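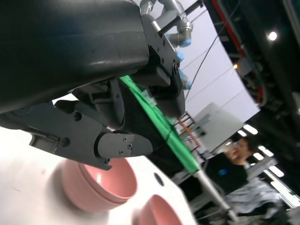 Fan-painted cars to line up at Karkcombe before Cerum home opener

For release Friday, 9 a.m.

KARKCOMBE — Supporters of the Cerum basketball club are invited to bring their painted, wrapped and otherwise decorated vehicles to the Flenness Arena parking lot in June, ahead of the team's first home game of the summer season.

The Fan Car Line-Up is open to any registered, roadworthy vehicle decorated in support of the club. Cars, vans, utes, motorcycles and trailers may enter. Vehicles may be hand-painted, vinyl-wrapped or covered in removable decals, and there is no rule on how much of the body has to be covered. Last season's winner, a hatchback with the full club roster painted across its doors and tailgate, has already been entered again with new faces added for the players signed over the break.

The line-up has space for 60 vehicles. Spots will be given out in the order that entries are received, and a waiting list will be kept once the lot is full. Entry costs $5 per vehicle, payable on arrival. All entry fees go to the Karkcombe junior basketball program, which will use the money for court hire and new game balls.

Gates to the north side of the lot open to entrants at 2 p.m. Vehicles must be parked by 3:30 p.m. and have to stay in place until after the final buzzer. The public can walk through the line-up at no charge from 4 p.m. until tip-off at 7 p.m. A game ticket is not needed to visit the cars, but it is needed to go inside the arena.

Fans will choose the winner. Voting slips will be handed out at the north gate and must be dropped in the box beside the ticket windows before tip-off. The result will be announced at halftime. The owner of the winning vehicle will receive a pair of season tickets and a reserved parking spot at Flenness Arena for the rest of the season. Second prize is a $125 voucher for the team store.

Ó Briain Auto Paint, the event's sponsor, will have a plain white sedan on hand for younger fans to paint. Washable paint, brushes and smocks will be supplied. The sedan will be moved to the main entrance after the game and will stay on display there until the next home date.

Entrants are asked to keep designs suitable for all ages. Artwork that insults opposing players or officials will not be accepted, and neither will business advertising larger than a licence plate. Club logos may be used for the line-up without written permission — this applies to privately owned vehicles only, and does not cover anything made for sale.

Flenness Arena holds 3,000 people for basketball. With the north side of the lot closed to regular parking, the club suggests that ticket holders use the south lot on Mill Road or take the game-day shuttle from Karkcombe station. Accessible parking stays where it is, next to the main doors.

In case of heavy rain, the line-up will move to the second home game. Tickets for the opener remain valid whatever the weather.

Entry forms are available at the Cerum team store and at the Ó Briain Auto Paint front counter. Completed forms can be returned to either location during business hours.

Media wishing to photograph the vehicles before the public walk-through should check in at the arena's staff entrance from 3:30 p.m.

— End —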